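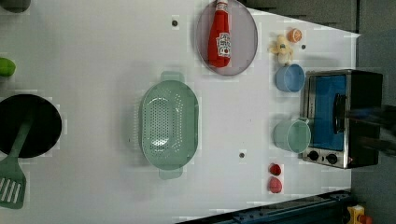 Toy dishes, fruit and a ketchup bottle on the practice table at the Plakdale robotics club.

The first thing Koen Goossens will tell you about the after-school robotics club in Plakdale is that it has very little to do with winning, and the second thing (he gets to it quickly, bless him) is that they'd all dearly love to win in May.

The contest is called the Oleck Kitchen Round, and the idea is simple enough to explain to a grandparent, which several of the students have had to do. A robot arm is given a messy play kitchen and a short list of chores. Put the banana on the plate. Move the cup off to one side. Each team gets 10 minutes and 2 tries, and the better try counts.

So the club practices, and practices some more, with toys from somebody's cousin and a colander that has caused more arguments than any other object in the building. "It's the holes, and the handles, and the way it wants to slide," says Goossens, who taught shop for years before he took this on. "A cup on its side is no picnic either, but you get to know a cup."

Norbert Bakos, a junior, keeps the log. He has written down every attempt to pick something up since the fall, 3,280 of them when I visited, and he turned the pages for me with real pride, even the gloomy ones. His favorite is the strawberry week. "We'd changed the grip and didn't write down what we'd changed," he said, laughing. "So now we write down everything!"

I stayed much longer than I'd planned, partly for the company and partly because I had become quite invested in the ketchup. By the time I found my coat, two students were bent over the log with Bakos, and Goossens was setting the cups back on their sides for another go.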